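Jorngate Docs

Home | Projects | Data | Notes | Contact

Last updated: 9/27/24

# Jorngate Table Chores - README

Jorngate is a small collection of recordings for people who want to know if a machine can do simple work at home yet. Our short answer is: a few chores, on a good day, with a person near. The long answer is in the notes below.

## What is inside

The collection has 800 recordings of 29 chores. Most of them are small: put a cup on a shelf, fold a cloth, close a drawer, move a plate to the sink. We recorded them with a hand-held gripper, so a person does the chore and the policy learns from it later. Tekwood gave us the tables and the work room. Flavutel keeps the files on its server.

Each folder has three things:

- `video/` - the view from the gripper
- `pose.csv` - position and opening of the fingers
- `task.txt` - one sentence which says what must be done

## Why cups are still difficult

Visitors often expect that the cup is the easy chore. With a straight glass it is nearly so. But many homes have handmade cups, and their walls are not the same on every side. A finger which closes well on one side can slide on the other. 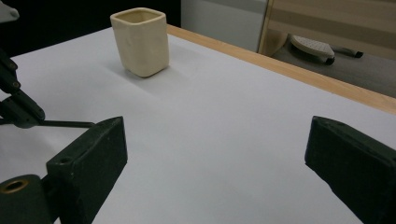

Pale cups on a white table bring a second problem. The policy must find the border of the cup when the two colors are close, and in our tests the shadow helped it more than we expected. When we made the light flatter, the hand often closed too early - sometimes in front of the cup, sometimes on its rim.

## Results so far

We trained one policy, named Gökçe, and gave it 60 tries for each chore.

- Single cup to shelf: good enough to show to guests
- Drawer: good, if the handle is large
- Cloth folding: poor
- Stacking plates: we stopped after 4 broken plates

We would not leave Gökçe alone in a kitchen. It is slow, and after a mistake it repeats the same movement until somebody stops it.

## Known problems

- In some early folders the finger opening is saved in inches. Please check the header of `pose.csv`.
- Tasks with water are not included. We plan to add them in December.

## Use

Free for research and teaching. If you find a wrong label, please open an issue and write the folder name in the title.

4 comments | 29 shares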